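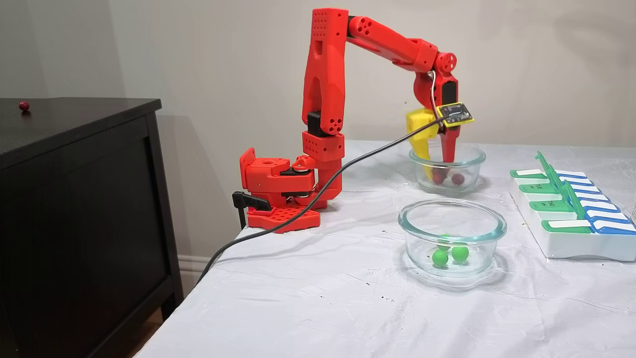

Frequently asked questions about our glass bowls

Do you sell the bowls one at a time?
Yes, of course! Plenty of people come to Gentile for just the one, and we're every bit as happy to wrap one as a whole set for a wedding. A single bowl is $18.

Can I put marbles or pebbles in them?
Please do, they look lovely with a little color at the bottom. Set them in by hand, a few at a time, and don't pour them from the bag (I chipped one of my own that way, and I was sorry about it for weeks).

How do I get the cloudy look off the glass?
Warm water with a splash of white vinegar, left to sit while you have your coffee, then a rinse and a soft towel. If it's still cloudy after two tries, write to us and we'll talk it through.

Will a bowl mark my tablecloth?
We've never had that happen, but do dry the underside before you set it down on anything white.

Can I pick up my order?
You can, at the Nultbridge shop, any time after 10 in the morning. We close for most of July, so orders placed then go out from Skarnbridge and take a bit longer.

Who do I ask for?
Kaede Honda, at the front counter.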